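Sornari Guest House, Burport
House Manual for Guests
Section 2: Arrival and First Evening

Please read this section before you leave home, and keep it on your phone. The signal is weak on the last part of the road, and the page may not load when you need it.

2.1 Before you travel

1. Send us your arrival time by message, the day before at the latest. If you come with the evening ferry, write the name of the ferry company also, because there are two and they use different piers.
2. Check that you have the door code. It has four digits and is sent to the person who made the booking, not to the other guests.
3. Bring the same identity document that you used for the booking. A photo of the document is not accepted by the town register.

Note: The door code starts to work at 3 p.m. on your arrival day. If you try it earlier, the lock will show a red light. After several wrong attempts it blocks itself for 10 minutes, and during this time also the correct code is refused.

2.2 From the ferry to the house

1. Leave the pier and keep the water on your left side. Pass the ticket office and the ice cream kiosk.
2. At the fountain, turn right into Gallardo Street. It is a steep street with steps in the upper half. With large suitcases it is better to take the ramp, which begins behind the pharmacy.
3. Continue for 900 meters until the street becomes flat again. The house has a green gate and the name Sornari on a tile beside it.
4. Push the gate firmly. It is heavy, but it is not locked during the day.

If you prefer a taxi, ask for "Gallardo, the upper end". Drivers who hear only "Gallardo" will often stop at the bottom, and you will still have the hill in front of you. Agree on the price before the luggage goes in the car.

Caution: The steps are slippery after rain. There is a handrail on one side only - the right side when you go up. Please do not carry a child and a suitcase at the same time.

2.3 Opening the apartment

1. Type the code on the keypad and press the key with the small bell.
2. Wait for the green light, then turn the handle upward first and after that downward. Many guests turn it only downward and think the lock is broken.
3. Inside, put the card from the envelope in the slot near the door. The lights and the air conditioning work only with the card in the slot. The refrigerator works always.
4. Open the shutters in the bedroom before you switch on the air conditioning, and close the window again. If the window stays open, the unit stops by itself after a short time. 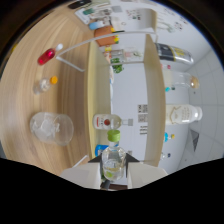
5. Set the temperature with the remote control. Point it at the unit and press only one time. The unit answers slowly, and if you press again it will turn off.

Note: The hot water needs no switch. In the evening, when all the apartments are full, please let the shower run for a minute before you decide that it is cold.

2.4 City tax and deposit

The city tax is not included in the price of your booking. You can pay it at the desk in cash or by card on the first morning. We give a paper receipt for it, and you should keep this until you leave Burport.

The deposit is 2,000 in local currency. It is reserved on your card and not taken. After you leave, we check the apartment and send the release to the bank the same day - how fast you see it depends on your bank. If you don't see it after one week, write to us and we will send you the confirmation number.

2.5 The first evening

Most guests arrive hungry. The small grocery at the fountain closes early in winter, so buy water and something for breakfast when you walk past it. The restaurants on the harbor stay open later, but the ones in the old quarter are quieter and in my opinion they cook better. For the old quarter, go out of the gate and turn left. At the chapel take the narrow street down.

If you have strength for a longer walk, go to the Fernum viewpoint to see the lights of the harbor. The path begins behind the chapel. Bring a flashlight, as the last part has no lamps, and wear closed shoes. In April it can be very windy up there even when the street below is calm, so take a jacket.

Caution: Do not take the shortcut across the quarry. It is shown on some phone maps as a path, but the fence was moved and you will have to return the same way in the dark.

Quiet hours begin at 10 p.m. The inner courtyard makes every voice louder, so please have your conversations indoors or on the street side after this time.

2.6 If something does not work

1. Check that the card is fully in the slot.
2. Look in Section 5, where the usual problems are listed by room.
3. Call the desk with the gray telephone in the hall. Lift it and wait, there is no number to press.
4. After the desk is closed, the same telephone rings at the home of Florencio Herrero, the manager. He speaks English and Spanish.

Section 2 last revised 8/10/21. Continue with Section 3: Kitchen and Laundry.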